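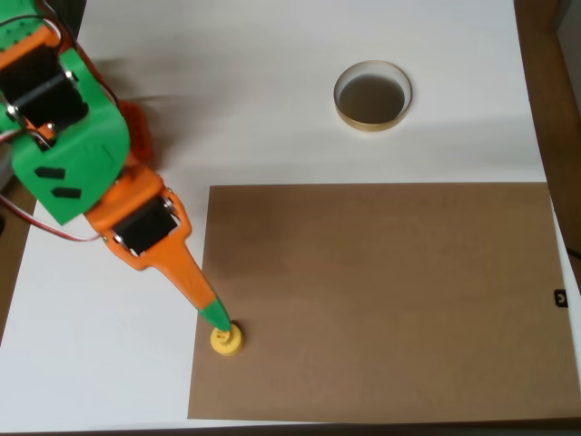

Photo 1. White tabletop, brown cardboard sheet, small yellow round item near the left edge of the sheet. See items 3 and 5.

TABLE AND WORK SURFACE CHECK
Site: Treloar, activity room
Checked by: Noémie Cormier
Date: Sun 18 February
Mark each line OK, Fix or N/A. Write a comment for every Fix.

Tables

1. Legs locked and level: OK
Folded paper taken out from under one foot at the window table. Foot screwed down to the right height.

2. Edges free of chips and splinters: Fix
Edge strip lifting on the table next to the sink, on the side people walk past. Taped for now. Needs glue and a clamp overnight.

3. Tops wiped and free of glue: OK
Spray cleaner is low. Old glue spots on the back table came off with a plastic scraper. Do not use the metal one.

4. Load label readable: Fix
Label missing from one folding table. Gunther Baumgart has spares in the office drawer.

Cardboard and small items

5. Cardboard sheets flat, no staples left in: OK
Run a hand along both sides before putting a sheet out. The large sheets slide on a smooth top if people lean on them, so keep them fully on the table. Small round items roll and should go back in the tray at the end of the session.

6. Spare sheets stored upright, off the floor: Fix
Stack behind the door is too deep and the door stops short of the wall. Cut it down to 10 sheets and move the rest to the Wetcombe store.

7. Knives and cutters counted back and locked away: OK
Count matches the sheet inside the cabinet lid.

Floor and exits

8. Path to exit clear: OK
Two chairs moved back under the tables during the check.

9. Floor dry, no loose mats: Fix
Mat by the sink curls at one corner. Same comment was made in November. Please replace it this time.

10. First aid box sealed and in date: OK
Seal no. 527.

Follow-up

Items 2 and 4: Gunther Baumgart
Item 6: Arben Janevski, needs the store key
Item 9: Zorica Mujić to order

Table next to the sink can be used with the tape on, but keep the little ones at the other tables until the strip is glued.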